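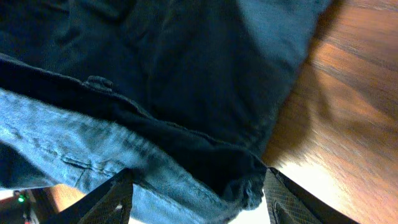

1. Ouverture (2 min)

Bonsoir, merci d'être venus un jeudi. Remercier Olga Sosa pour la salle. Dire tout de suite : on parle de Lisbonne en novembre. Pas de l'été.
Demander qui y est déjà allé. Hors saison ? Laisser lever les mains, pas commenter.

2. Le temps qu'il fait

Pluie, oui. Par averses, souvent entre deux éclaircies. Doux en journée, le soir ça tombe. Appartements mal chauffés -- insister, les gens sont toujours surpris. Demander au logement s'il y a un radiateur AVANT de réserver.
Pavés glissants. Semelles qui accrochent. Raconter la descente de l'Alfama avec Quang Huỳnh et sa valise (court !!)

3. Ce qui change par rapport à août

Le tram 28 : on peut s'assoir, tôt le matin. Après 10 h c'est déjà moins vrai.
Belém : file plus courte aux Jerónimos, mais fermé le lundi. Répéter lundi.
Châtaignes grillées dans la rue, la Saint-Martin. Vin nouveau.
Nuit tôt. Miradouros vers 17 h, pas plus tard.

4. Budget

Notre petit groupe l'an dernier : 167 euros l'aller-retour, bagage compris. Chambre pour deux à Graça, 96 euros la nuit, petit déj en plus. Trop cher selon Uyên Ninh, elle a trouvé mieux à Arroios -- lui passer la parole si elle est là.
Garder de la monnaie pour les cafés.

5. Excursions

Sintra : y aller en semaine, premier train. Brouillard possible sur le palais de Pena, on ne voit rien, c'est beau quand même. Prévoir un repli en bas, au Palais national.
Cascais s'il fait beau. Sinon non.
Setúbal -- sauter si on est en retard.

6. Questions

Sur les tuk-tuks : négocier avant de monter.
Sur la sécurité : pickpockets dans le tram, sac devant soi.
Sur les enfants : renvoyer à Lợi Dương, il y était avec les siens.
Si on demande pour mai : autre soirée, je prépare quelque chose avec Trinh Triệu, rien de calé pour l'instant.

Faire tourner la feuille d'adresses mail. Récuperer l'adaptateur du projecteur avant de partir.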